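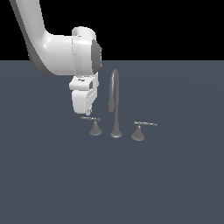

Arbeitsgruppe Manipulation und Simulation — Geräte und Prüfumgebungen

Clitby, Simulationsumgebung für Hebelarmaturen

Clitby ist eine Prüfumgebung für Greifstrategien an Sanitärarmaturen. Simuliert werden ein weißer Roboterarm mit Greifer und eine dreiteilige Waschtischarmatur: hoher Bogenauslauf in der Mitte, je ein Hebelgriff links und rechts. Die Tischfläche bleibt im Übrigen frei, der Hintergrund ist schwarz.

Untersucht wird die Übertragbarkeit gelernter Drehbewegungen auf unbekannte Griffgeometrien. Das Verfahren Dutard schätzt die Drehachse des Hebels vor dem ersten Kontakt und korrigiert sie anhand der Gelenkmomente. Als Vergleich dient Cuervo, ein Regler mit fest vorgegebener Achse.

Umfang der aktuellen Fassung
Armaturenmodelle: 157
Aufgezeichnete Episoden: 2.828
Freiheitsgrade der Armvorgabe: 6
Zeitschritte je Episode: maximal 700

Dutard erreicht bei kurzen Hebeln eine höhere Erfolgsrate als Cuervo. Bei langen Hebeln liegen beide Verfahren gleichauf — Fehlversuche entstehen dort meist durch Kollision mit dem Auslauf.

Die Anbindung an die Steuerung von Firnetik ist enthalten. Kontaktparameter und Reibwerte werden je Modell in einer Konfigurationsdatei abgelegt. Wasserfluss wird nicht simuliert. Fassung vom November, Zugang auf Anfrage über das Sekretariat der Arbeitsgruppe.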